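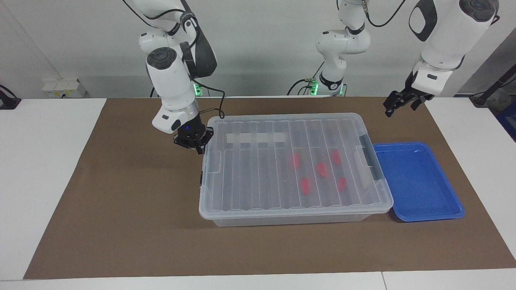

Figure 3. Kitting station at the Flonach site: two arms above a lidded transparent storage box, with a shallow blue tray at its right end. Five small red objects are inside the box.

4.2 Changes to the work at the kitting station

Before the arms were installed, kitting at Flonach was done entirely by hand. An operator took a lidded box from the rack, released both end clips, lifted the lid, moved the parts to a tray, closed the box and returned it. The steps were not written down as separate operations. In the works records they appear as a single line, "prepare kit", with one standard time for all box types. The first effect of automation was therefore on paper: the integrator, Kuipers, required each step to be described before it could be programmed, and the operators were asked to supply the descriptions.

We coded 304 stoppages logged at the station between the start of February and the close of the study on April 13, 2025. In the same period the station completed 1367 kits without a stoppage. A stoppage was defined as any event in which the arms halted and an operator had to act before the cycle could continue. Planned pauses for loading were excluded, as were halts caused by the site network.

The largest group of stoppages concerned the lid. A box of the type shown in Figure 3 is held shut at both ends, and the two clips must be free before the lid will rise evenly. Operators reported that by hand they released one clip while steadying the box with the forearm, a movement they had not mentioned in the written descriptions. The programmed cycle gave the steadying task to one gripper and the release to the other. Where the box had been set down slightly out of square, the releasing gripper met the clip at an angle and the force limit was reached. The remedy in nearly every case was to turn the box by a small amount and restart.

The second group concerned finding the parts. Operators judged the contents through the lid before opening it and rejected short boxes at that point. The vision software, supplied by Zisov, was set to count only after the lid had been removed, as reflections from the ribbed surface gave unstable results. A short box was thus found later in the cycle than before, and it had to be closed again by hand. Several operators resumed the earlier habit of looking through the lid during loading, although this check was no longer part of their instructions. We observed it on all shifts. It does not appear in the time allowed for loading.

The third group was small and covered parts that came to rest against the rim of the tray. These were usually cleared in a few seconds and some were probably not logged.

Taken together, the stoppages changed how the working day was divided. Under the manual arrangement an operator stayed at one bench and worked at a fairly even pace. After installation one operator attended three stations, and the work consisted of loading, waiting and short interventions at times the operator could not predict. In interviews the reduction in repeated wrist movement was the change most often described as welcome. The change most often described as unwelcome was the need to listen for the stop tone while doing something else. Two operators asked to return to manual kitting in the Skevov hall, and one of these requests was granted.

Responsibility for the box itself also moved. Damaged clips had formerly been tolerated, since a person could open a box with a stiff or cracked clip with little delay. The cycle could not. Operators began to set such boxes aside, and by the second month an informal shelf of rejected boxes had formed next to the loading point. Stores staff had no procedure for these and continued to issue boxes from the same stock. A repair code was added to the stores system in the last two weeks of the study, too late for its effect to be measured.

Grading was not revised during the period. The operators carried out clearing, inspection and minor adjustment, tasks that at this site had belonged to the setter grade, but they remained on the kitting rate. Management described the matter as under review. The consequences for training are taken up in Section 4.3.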